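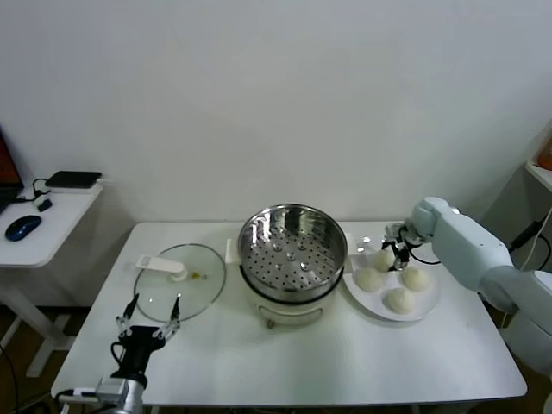 **Eldana Ambaye** wrote: Our canteen is reviewing the Ginex kitchen package before the Drestivel trial closes in May. Has any member found the two-arm version worth the additional fee?

**tunier_kitchens**
We renewed for 50 sites. Soft food such as buns is handled acceptably, provided the grip setting is left at 2.

**E. Workneh**
I must disagree. We ran 300 transfers at that setting and rejected 11 buns for finger marks — too many for paid service.

**tunier_kitchens**
Were those the standard fingers? Ginex supplies a padded pair on request.

**E. Workneh**
Standard. The padded pair was not in our quotation.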